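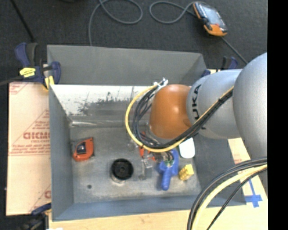
The arm over its sorting bin at the Plestport workshop, clamps and all.

I'd been promised tea and a quick look. I got the tea, and then I got most of an afternoon, because the man behind the Pellow build can't talk about it sitting down. He'd rather I didn't use his name ("put me down as the bloke with the arm, everyone here does"), so that's what he'll be.

The shared workshop in Plestport is upstairs from a tyre place, and you hear the compressor through the floor. Members pay by the month and get a shelf, a key and a share of the arguments about who left the bandsaw set wrong. Pellow has rather more than a shelf. It has a corner, and the corner has been creeping outwards since August.

Pellow is the name of the whole project, arm and bin and software together. The idea is simple enough to say in one breath: tip a few odds and ends into a metal bin, and have the arm pick them out again without being told what they are. "It's a stupid thing to want," he told me cheerfully. "I can pick up a tape measure. I've been doing it for 50 years. But try explaining to something else how you did it!"

The arm is a KUKA, and it's far bigger than I'd pictured from his emails — I'd imagined a desk lamp with ambitions. He bought it second-hand and says the price was fine and the delivery was not. It came up the goods lift in 2 trips, controller first, and he didn't sleep much in between. "You lie there thinking, I have bought a great big thing that weighs more than my car's engine, and the lift is from before I was born."

I asked about the cables, as anyone would. A fat yellow one swings out in a great loop at the wrist, with a bundle of black ones inside it, strapped along the arm and curling up to a knot of ties and connectors. Was that the plan?

"The plan was much tidier," he said. "First go, I tied everything down tight, lovely, very smart. Then I turned the wrist and it went like a guitar string. So you give it slack. Then it's got too much slack and it wants to catch on the bin. I've redone that loop 8 times and I'll redo it again." He thinks a proper hose guide would sort it out. He also thinks proper hose guides cost silly money, so for now it's ties.

The gripper is the part he's proudest of and the part he swears at most. It hangs under the wrist, a busy bit of metalwork with some red-orange in it, and he calls it Safavi. (After a street he lived on as a student. I did ask.) Safavi is the third version. The first was too wide to get down beside the walls and the second was, in his words, "strong in all the wrong places".

And the bin? I'd assumed it was something special. He laughed at me for quite a while. It's a bin. It's grey sheet metal with sloping sides, scuffed and stained, and it's held with blue and black clamps that anybody with a garage would recognise. "Clamps are the best tool in this building. I could bolt it down, but then I'd have to be sure where I wanted it, and I'm not sure where I want it." The slopes help, he says, as small things tend to slide back towards the floor. They also mean a thing can end up lying at an odd angle against a wall, and then the arm has a think.

We talked for a long time about what goes in. There's an orange-red tape measure, a blue plastic thing shaped like a drill, a little yellow block, a smooth white object and a round black one with a ring on top. He's fussy about the mix. "If they're all cubes you learn how to pick up cubes. I want something with a handle and something that rolls and something that's just annoying."

Which is the annoying one?

"The round one. Always the round one. It's got that dip in the middle and Safavi goes for it every time like there's a biscuit in there."

The software side I followed less well, I'll admit. He writes it at home in the evenings and brings it in on a laptop, and it's called Brivis, for reasons even he has lost. Brivis looks at the bin, makes a guess at where to grab, and has a go. If it misses it's allowed 3 tries before it has to leave that object alone and choose another. He used to let it keep trying, and it once spent a whole lunch hour on the yellow block while he was out buying sandwiches.

Does he have an end in mind? Sort of. He'd like to tip in the workshop's mixed screw tray one day and walk off. The other members would like that too, and a couple of them have started saving up their rubbish for him in ice cream tubs. "Screws are miles off, though," he said, already reaching for a clamp he wanted to move. "Ask me about screws next year. Do you want to hold the torch?"

I held the torch.

Contact us | © Plestport shared workshop newsletter | Back to top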